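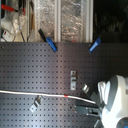

The first thing they took away was the part I could do without thinking, and then they asked me why I was slower. So wrote one assembler at the Pultbridge plant in the comment box of the February survey, and it is a good place to start this week's topic.

Work and Automation, Handout 6
Cable routing at Kubiak

Background
Kubiak builds wire harnesses and control boxes at two sites, Pultbridge and Rurilbridge. Until last year all cable routing was done by hand. An assembler took a cable, laid it along the board, fixed it and moved on to the next. Pultbridge now has robot arms on part of this work. Rurilbridge does not, so we can use it for comparison.

Why cables are hard
A metal bracket keeps its shape when you pick it up. A cable sags and twists, and it moves at one end when you pull on the other. People correct for this by feel. A gripper has to be told, or has to be taught from many trials. This is why cable work stayed manual long after welding and packing did not.

What changed in the job
Before: one person per board, start to finish. Pay was tied in part to boards completed.
After: the arm takes the long straight runs. The assembler does the short branches, the tight corners and any cable the arm has dropped or left slack. One assembler looks after two stations.

The survey went to 90 people and 78 answered. Three points came up often:
- The easy runs used to be a rest between hard ones. Now the hard ones come back to back.
- Wrists and shoulders feel better at the end of a shift.
- It is not clear who is responsible for a fault when both the arm and a person have worked on the board.

The last point matters for pay. A bonus was paid for every 500 boards without a fault. Management kept the rule but did not say how shared faults would be counted - the union has raised this twice.

Terms to know
Residual task: work left to people after the rest is automated.
Work intensity: effort needed per hour, apart from hours worked.

Reading for next time
The Amby case, sections 2 and 4. Note how the job titles changed and whether the pay grades did.

For discussion
Take the assembler's remark at the top of the page. Which of the survey points does it support? Would going back to one station per person settle it, or only part of it? Bring half a page of notes.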